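Posted 11/2/21

## Part-time sorting and supply assistant, Halten workroom

Halten is looking for one person to help with the daily sorting of cleaning cloths and supplies at our Cudmont building. The job is 80 hours a month, mostly mornings, with a start date to be agreed on.

### What you will do

- Sort microfiber cloths by color into bins and baskets. Green, pink, and orange or yellow are kept apart.
- Fold clean cloths and put the crumpled ones back in order.
- Check spray bottles for labels and set aside any that need a new one.
- Wipe down the wooden tabletops at the end of each shift.
- Write down what was used on the supply sheet. In October we went through 585 cloths, so the sheet matters.
- Carry full bins to the Skukton shelves in the back hall — none of them are heavy.

### What we ask for

- You can stand for most of a shift.
- You can tell similar colors apart, yellow and orange in particular.

- You have no strong reaction to all-purpose cleaners.

Experience in laundry, hotel, or stockroom work is useful but not required. We train everyone on the Kuroda labeling system during the first week.

### The work table

Cloths, containers, and a spray bottle at the table:
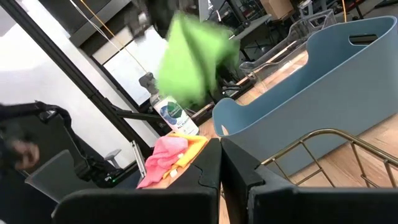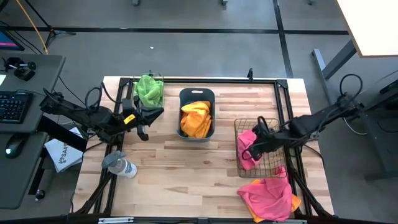
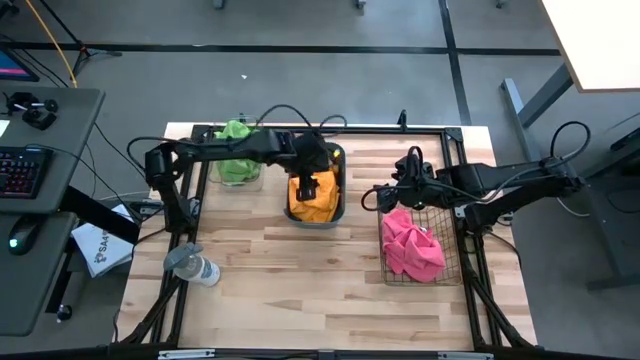
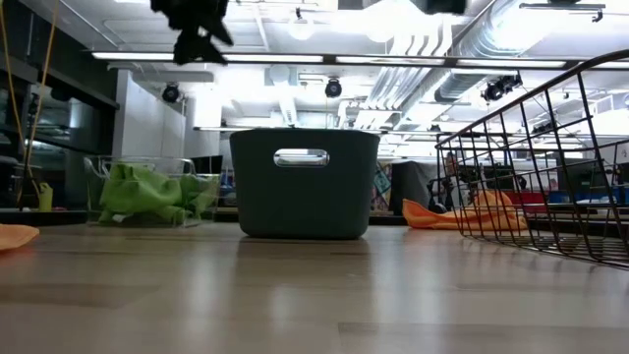

### Pay and how to apply

Pay is $1,544 a month before tax. Shift times are posted two weeks ahead, and swaps are fine if both people sign the sheet.

Send a short letter and a list of past jobs to the Halten front office, Cudmont building, and put job number 3134 on the first page. Paper applications can be left at the desk. Tell us which mornings you can't work — we will try to plan for that.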